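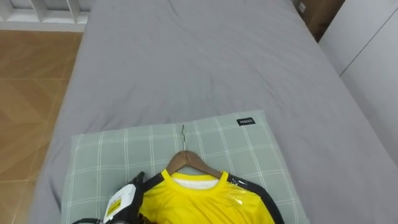 A yellow jersey on its hanger, with the gripper at the left shoulder.

2 min read

Ezequiel Garrido talks fast when the subject is cloth. His project, Cluller, teaches robots to handle clothes from 30 demonstrations per garment, where his earlier method, Nindier, needed 100.

"We only label the moments when the hand touches fabric," he says. "The rest, the model fills in by itself. I didn't believe the first results!"

Shoulders are his favorite problem. "Slippery cloth, a hard hanger under it. I could watch that all day."

Next he wants to try 20.

Related
Karunaratne on learning from touch
Clulden: folding towels with two arms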